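How to Make a Sun Study Model Before You Touch an Old Building

I love this stage of a renovation more than any other! Before the drawings get serious, before anyone argues about stair widths, you can build a rough model of the rooms you have and watch daylight move through them. It takes an afternoon, and you'll learn things about the building that a floor plan keeps to itself.

Start with gray cardboard, a sharp knife and a metal ruler. I work at 1:50, so a room 6 meters long comes out at 12 centimeters, small enough to hold in one hand. Cut the floor first and draw a north arrow on it (do it now, you will forget later). Then cut the outside walls with every window opening in the right place, sill heights included. Old walls are thick, and that thickness matters a lot for light. On the Prantl house ours were 600 millimeters, so I doubled up the card and left a real gap between the two layers.

Leave the inside walls loose. Stand them up with pins or a dab of putty so you can slide them around.
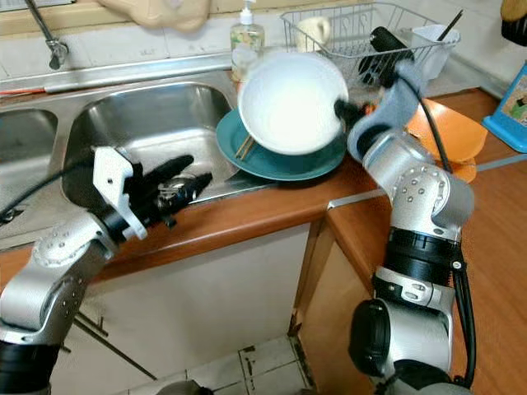
Now make the roof as one piece that lifts off, and cut a peephole in a wall at standing eye level. Johanna Hämmerli taught me to paint the inside of the model a flat, warm white before testing, and it makes such a difference. Bare gray card swallows the light and every room looks gloomier than it will be.

Take the model outside on a clear morning and line up your north arrow with a compass. Tilt the base to try other seasons. A small paper sundial for your latitude, glued to the floor card, will tell you which month and hour you're looking at. June at breakfast time is my favorite!

Photograph through the peephole with your phone, then pull out one inside wall and shoot it again. With Prantl we removed 2 partitions this way and the back hall picked up sun almost to the foot of the stairs. Rogelio Talavera had wanted a skylight there, and he dropped the idea the same afternoon.

Write the hour and the wall layout on a scrap of card and put it in each shot, or you'll be guessing by evening.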